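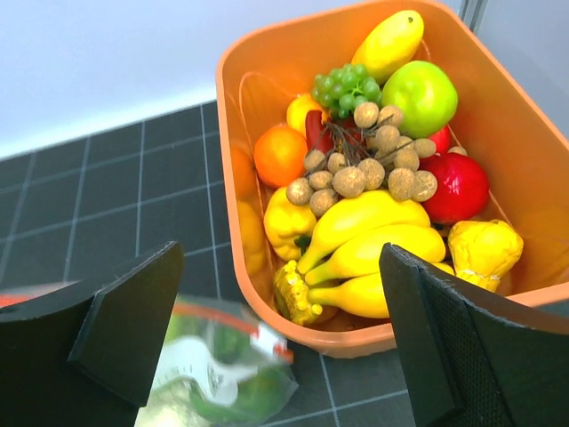

Aušra Tamošiūnaitė told us in her very first week that a kitchen where people are learning to cook ought to be noisy, and that if she ever walked past our door and heard silence she would come in and bang a saucepan. We have tried to live by that ever since, and if you have ever come up the stairs while the bread group is at it you will know we have managed it rather well!

We are Floltero, a small cookery school in the old part of Grullport, up one flight of stairs above the chandler's shop (look for the green door, and please do push hard as it sticks when the weather is damp). We teach everyday cooking to grown-ups, to teenagers, and on certain afternoons to children with a grandparent or an auntie in tow. There are no certificates and no tall white hats. People come because they want to make a decent soup, or because they've moved into their first flat, or because the person who always did the cooking at home isn't there any more and the cupboards have started to look a bit frightening.

How we began

The school started at a kitchen table in Stollovia Road, with a borrowed hob and a stack of chairs from the chapel hall. It was meant to be a few evenings of soup-making over one winter. By spring the soup people had asked for bread, the bread people had asked for something to put on it, and the neighbours downstairs had asked, very kindly, whether we might think about finding somewhere else. We found the rooms above the chandler's, spent a long and rather dusty summer scrubbing and painting them, and opened the door in September with two ovens, one of which worked.

Both ovens work now, we're glad to say. The older of the pair is called Fu, after the noise it makes when you light it, and it runs hot on the left-hand side, so regulars know to turn their trays halfway through. New people learn this with their first batch of scones, and we have always thought a slightly dark scone is very nice with plenty of butter.

How we teach

Groups have 10 places and we don't squeeze in an extra one, even when somebody asks beautifully. Everyone cooks the whole dish from beginning to end, everyone washes up, and then we all sit down at the long table and eat what we have made. That last part matters to us a great deal. Some of our shyest cooks have hardly spoken a word over the chopping and then talked all the way through the pudding.

We cook mostly with what's in season and what the shops in Grullport sell at a sensible price: leeks, carrots, cabbages, apples, whatever fish looks good down at the harbour. We do like a spice, and we'll happily spend half an evening on the right way to fry an onion (slowly, and then a bit more slowly than that). If a recipe calls for something you would have to send away for, we either leave it out or find something from the corner shop that will do the job.

The younger groups spend a good part of their time away from the stove altogether, learning the names of things, sorting them, planning a pretend supper and working out what they'd need to buy for it. They are very firm about pudding.

Our recipe tin

Every group adds to the recipe tin before it finishes. The rule is that it must be something you cook at home, written in your own hand, and gravy splashes are welcome. At the last sorting there were 2241 cards in it, including a good many for lentil soup, no two of which agree about the garlic. Anyone may come in and copy from the tin when we're open, so do bring a pen.

Coming to see us

If you would like to join a group, or only want a look round first, you'd be very welcome. The kettle is generally on. Tell us when you book if there is anything you can't eat, or if stairs are difficult for you, as we also run a smaller group in the ground-floor room next door with its own sink and hob. Aprons hang on the hooks by the door, tea towels are in the long drawer, and all you need to bring is a box with a good lid for the leftovers.

This page was last updated on August 7, 2018.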